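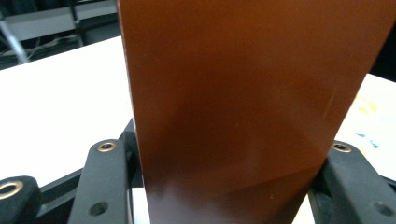 Indira Chacko

Home News Workshops Members Contact

3 min read

The secondhand furniture room at Harcombe reopens on 28/08/2025 with longer hours and a new way of pricing. Members who have used the room before will notice that the colored stickers are gone. Every piece now has a paper tag with the price, the measurements and any repairs it needs.

The change came out of a review in April. Gopinath Panicker went through a year of sales slips and found 806 pieces had passed through the room. Most sold within two weeks. The ones that stayed longest were large flat items such as tabletops, doors and wardrobe sides, mainly for lack of sizes on the labels. People did not want to drive home, measure a gap and drive back.

Loose boards and panels now have their own rack next to the entrance. They are priced by size, starting at $3, and can be cut down on site for a small charge. Bring your measurements in inches and allow a little extra for trimming. We can't cut glass or anything with metal fixed inside it.

Iolo Ifans will run the repair bench again this fall. He has asked us to pass on some advice about cleaning old finished wood, as he sees a lot of damage from sprays. Start with a soft cloth and plain warm water, wrung out well. If that doesn't shift the dirt, add a drop of dish soap and try it on the back or underside first. White rings from cups can often be lifted with a little oil left on overnight - furniture oil is best, but plain mineral oil works too. Deep scratches are another matter, and he would like to see those before you start sanding.

The repair course has 14 places and runs for six weeks. The fee is $200 for the full course, with tools and glue included. You need to bring one piece of furniture small enough to carry up the stairs. Chairs and side tables are a good size. Angus Nisbet is keeping the list, and places will be held for one week without payment.

Donations are welcome again, but please call first if the item is bigger than a desk. We still can't take mattresses, cribs or anything with an electric motor. Sofas need the fire label attached. Drop-off is at the side door, and the loading bay must be kept clear before noon - the bakery next door shares it.

Members get 10 percent off tagged prices. Show your card at the till.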